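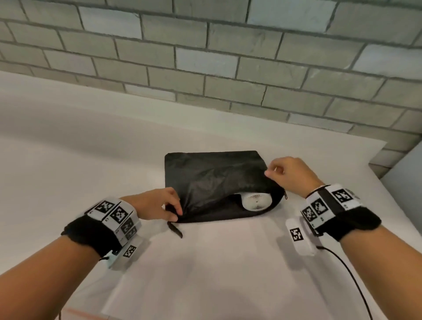

Black pouch, white round thing, gray brick.

February, quarter to midnight

I have been trying to learn to sleep for over two weeks now, which sounds like something a person should have picked up by 43 or so, along with taxes and parallel parking. Leonora Manalo from the second floor says I'm going about it all wrong. Leonora falls asleep in dentists' chairs, so I don't consider her an expert so much as a natural disaster.

The plan was the sleep diary. You write down when you got into bed, when you think you dropped off, and how many times you woke up. I did this faithfully for six nights and found that nothing keeps me awake like wondering what time I'll have to put down. On the fourth night I wrote "2:10, or is it." No question mark. I was too tired to make the curl.

Then came the tea. Theda Fuchs at work swears by a blend called Plisusach, which smells like a barn after rain and costs as much as lunch. I drank it at ten. I was up at one, at two and again at four, for reasons that had nothing to do with my mind racing. Theda says you're supposed to drink it at seven. The box says "evening." I would like a word with the box.

Also tried: counting backward from 3000 by sevens. I made it to 1179, got suspicious, went back to check, and was wide awake and doing arithmetic in the kitchen with a pencil. (I had it right, for what that's worth.)

Tomorrow I go up to Balumton for two nights at my aunt's, where the guest bed is a fold-out with a bar across the kidneys and the clock in the hall strikes every quarter hour. She is very proud of the clock. She will ask how I slept and I will say like a log, and she'll tell me she heard me walking around.
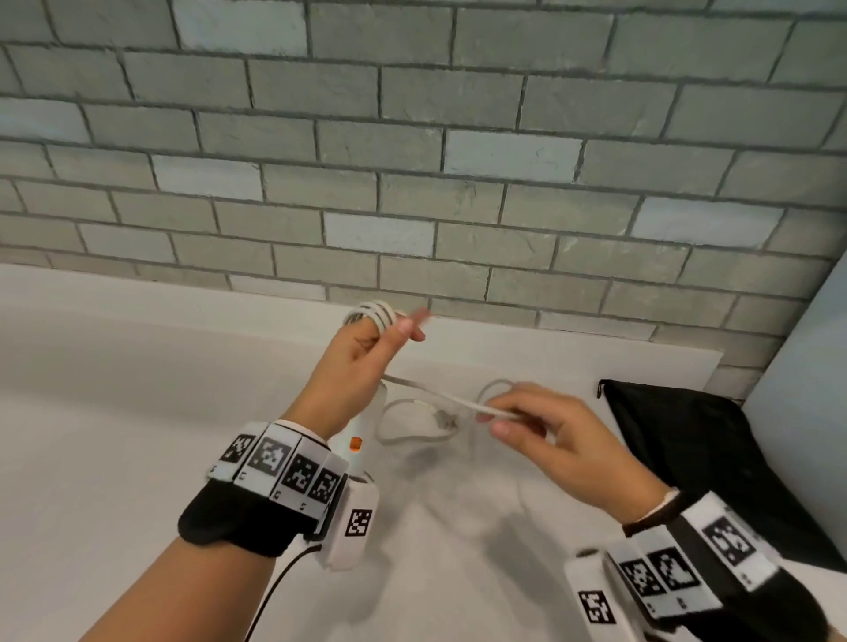 My aunt keeps the house at 70 degrees all winter and believes an open window is how people die. So I've been thinking about what to bring: the flat pillow, the wool socks for taking off, the dull book. It's a history of the Jardine canal and I have been on the chapter about locks since Thanksgiving. Cords are the other thing. A white one looped around the fingers of one hand makes a perfectly tidy bundle, and by the time any cord of mine gets to Balumton it has tied itself to a toothbrush. I'd like to see that studied. I'd volunteer, as I'm up anyway.

Called Mom to ask if insomnia runs in the family. She said no, she's always slept beautifully, and then mentioned she'd been up since three cleaning the oven.

12:20 now. No tea. Bag by the door, socks on top. I'm going to try lying on the left side.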